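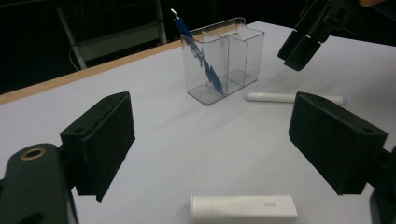

Why does my boiler pressure keep dropping when I can't find a leak?

Water is getting out of the heating system somewhere, even if you can't see it. The usual places are a radiator valve that weeps slowly, a pressure relief valve that lets water out through the pipe on the outside wall, or a joint under the floor. A tired expansion vessel is often what sets off the relief valve.

Home help > Heating and hot water > Thread 2134
3 replies

Posted by grenville_road

We moved into a two bed terrace in Grindow in September and it has a combi boiler, about seven years old going by the paperwork. When the heating is off the gauge sits at 1.2 bar. When the heating is on it climbs to nearly 3, and by the next morning it has dropped to 0.5 and the boiler won't fire. I top it up with the filling loop under the boiler and the same thing happens again.

There are 5 radiators plus a towel rail in the bathroom. I have been round all of them with kitchen roll and found nothing. The ceiling downstairs has no stains. I bled the radiators when we moved in and a bit of air came out of the two upstairs, then none since.

Is it safe to keep topping it up until I can get somebody out? The firm that did the last service, Flornside Heating, can't come for two weeks. I don't want to pay for a new boiler if it's something small.

Reply from copperbend
Marked as helpful

It climbing to nearly 3 bar is the clue. A sealed system should go up a bit as the water heats, maybe by half a bar or so. If it shoots up towards 3, the expansion vessel has most likely lost its air charge. The water has nowhere to expand into, the pressure relief valve opens at 3 bar and dumps some outside, and when it all cools down you are short of water.

To check, find the copper pipe that comes through the outside wall near the boiler and usually turns back towards the brick. Don't mix it up with the plastic condensate pipe. Tie a small freezer bag loosely over the end before you put the heating on and look at it an hour or two later. Keep your hands and face away from the end while the heating is running, what comes out can be very hot. If there's water in the bag, the relief valve has been letting by.

Next question is whether the vessel only needs pumping back up or has failed. The rubber diaphragm inside can split. If an engineer presses the pin on the air valve and gets water out, it's split and the vessel wants replacing. If they get nothing, or a weak puff of air, it can often be recharged. On a lot of boilers the vessel is behind the sealed case, so leave that to a Gas Safe registered engineer. Either way you are a long way from needing a new boiler.

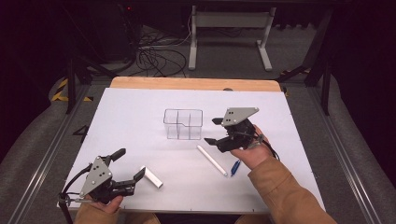 The other thing to mention when you book is the relief valve itself. Once it has opened a few times a bit of grit can get under the seat and then it dribbles all the time, even at normal pressure. So people have the vessel pumped up, the gauge still falls, and they think the first job was done badly. Ask for the valve to be checked on the same visit.

As for topping up, for two weeks it will do no great harm. Fill to between 1 and 1.5 bar with the system cold, close both ends of the loop properly, and disconnect it if it's the removable kind. Don't fill it to 2 thinking it will last longer. That only gets you to 3 bar sooner. Over months, fresh water brings in oxygen and thins out the inhibitor, so have that tested once the fault is fixed.

Turning the flow temperature down will help in the meantime. I'd try 65. If it's at 75 or 80 now, the water is expanding more than it needs to.

Reply from m_ammann

had this, was the filling loop left open a crack so mains pressure was creeping in. Check that first its free

Reply from secondlanding

Agree with the first reply, but I'd add a test if the freezer bag stays dry. Top up to 1.5 when cold, switch the heating off overnight and, if your boiler has isolation valves on the flow and return, ask the engineer to shut them. If the gauge drops with those closed, the loss is in the boiler. If it holds, look at the pipes and radiators. Ours held, and it was a towel rail valve that only wept when cold. All I could see was a green mark on the nut.

Look under the carpet at the radiator tails as well if you can lift a corner.

Update from grenville_road

Thanks all. The loop was shut. The bag had a good cupful in it after one evening so it looks like the vessel. I've turned the flow down to 65 and the gauge now stops at 2.4, which I can live with for now. Will ask Flornside about the relief valve when they come.

Was this page useful?
More in Heating and hot water: Radiator cold at the bottom / Balancing radiators / Boiler too loud at night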